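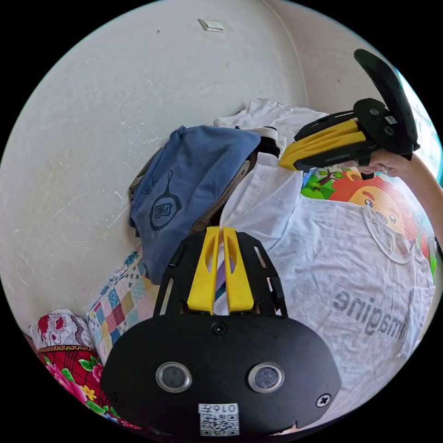

How a Robot Learns to Fold Laundry

The Stusora Robotics Club teaches a robot arm to fold clothes. The club has 19 members, and the youngest is 8.

Cloth is hard for robots. A brick keeps the same shape when it is picked up. A shirt does not. It bends, stretches and hides its own sleeves. Writing a rule for every wrinkle would take too long, so the club uses a method called learning from demonstration. A person does the job many times while a computer records it. A program then looks for patterns in the recordings.

To record, a club member holds a gripper by hand. It has two fingers that open and close like a pinch. The recording saves what the gripper saw and how it moved. One folded shirt makes one recording, called an episode.

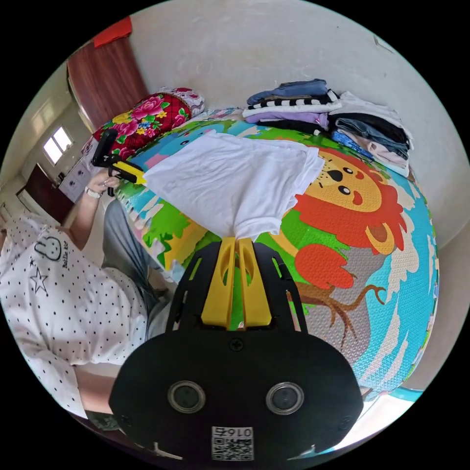
Two yellow fingers pinch a white T-shirt above a lion play mat.

Rules for a good episode:
Start with the shirt crumpled.
Pinch the edge of the cloth, never the middle.
Move slowly and stop for a moment before letting go.
If the shirt slips, pick it up again and keep recording.

The club named its folding program Drilleo. Drilleo knows 7 kinds of clothing so far. Socks are not one of them.

Words to know
Gripper: the part of a robot that holds things.
Episode: one recording of a job from start to finish.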